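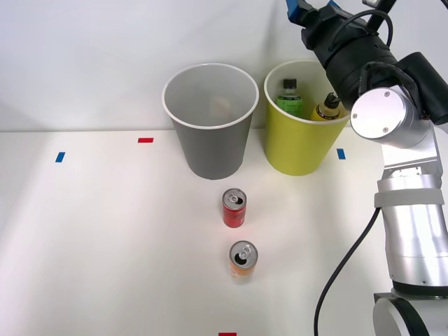 Fig. 4. Cups and drink cans on a white table.

Section 4. Setting up the drinks table

This section is for the person who prepares the drinks table before a meeting, a course or a small party in the hall. Please read it one time completely before you begin. The kitchen itself is explained in Section 3, and the cleaning of the hall in Section 6.

4.1 Choosing the place

1. Put the table against the long wall, on the side away from the entrance door. Guests who arrive should not have to pass through the people who are waiting for a drink.
2. Leave enough free floor in front of the table for two persons to pass each other, also with a wheelchair.
3. Check that the table does not move when you lean on it. The hall in Edelthorpe was built in 1952 and the floor is not level near the windows. Thin wedges are kept in the drawer under the sink.
4. Lock both leg braces until you hear the click.

Caution: Do not place the table in front of the emergency exit, also not for a short time.

4.2 Filling the table

1. Wipe the surface with a damp cloth and let it dry.
2. Place the cups at the back of the table and the drinks at the front. The guest takes a drink first and then reaches for a cup, and in this order the cups fall over less often.
3. Use one color of cup for cold drinks and a different color for hot drinks. Write the meaning of each color on the small sign and stand it at the left end of the table.
4. Put out only a part of the cans and bottles. The rest stays in the refrigerator until it is needed.
5. Place the trash bag holder at the right end, and the box for returned bottles next to it on the floor.

Note: For an event with 100 guests, set up 2 tables with the same arrangement, one on each side of the stage. One long table makes one long line.

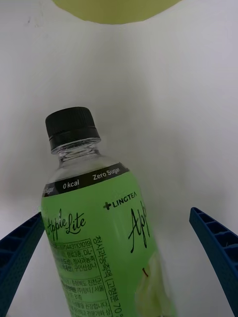
Leonie McAlister

4.3 Bottles with screw caps

Small bottles need a little more attention than cans. Guests often open one, drink half and put it down somewhere, and later they do not know any more which bottle is theirs.

1. Keep a marker pen on a string at the table so that guests can write their name on the label.
2. Do not open bottles in advance. Juice and milk drinks should be opened only by the person who drinks them.
3. If a cap is too tight, use the rubber grip from the Harneck kitchen set. Please do not use the pliers from the tool cabinet — they damage the cap and it will not close again.
4. Before you put bottles in the return box, empty them in the sink and screw the cap back on.

Caution: Never fill cleaning liquid into an empty drink bottle, even when you write on it what is inside. Cleaning liquid stays in its original container, in the locked cabinet.

4.4 Hot drinks

1. Fill the water heater up to the upper line, not above it.
2. Set the dial to position 7 and wait for the green lamp.
3. Put the heater at the back of the table, with the tap turned so that children cannot reach it from the front.
4. Lead the cable behind the table and fix it to the floor with tape. A cable that hangs down in front must be moved before guests come in.

Note: The heater we had before, from the Candton hall, had a dial with a different scale. If you still have the old printed sheet from June, please throw it away.

Paper cups for hot drinks should be filled to two finger widths under the rim. For tea, offer a small plate for the used bags. Otherwise the bags are left in the cups and these leak in the trash.
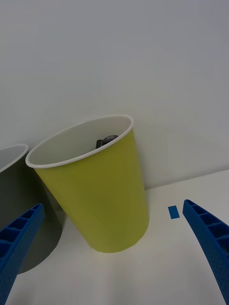 Can I put used paper cups in the paper recycling?
Put them in the general trash. Most paper cups have a thin coating on the inside, and our collection service does not accept them with paper.

4.5 After the event

1. Switch off the water heater and pull out the plug. Let it cool with the lid open before you empty it.
2. Look inside all cups before you stack or throw them. Small things such as keys, rings and hearing aid batteries have been found there.
3. Bring lost items to the box in the office and write the place and the name of the event on a slip.
4. Return closed cans and bottles to the refrigerator and mark the number on the list on its door.
5. Wipe the table, fold it, and carry it with two people to the storage room.

If something is broken or missing, write it in the blue book in the kitchen. Ms. Bălan looks in the book before each new booking.

Section last changed: March 11, 2021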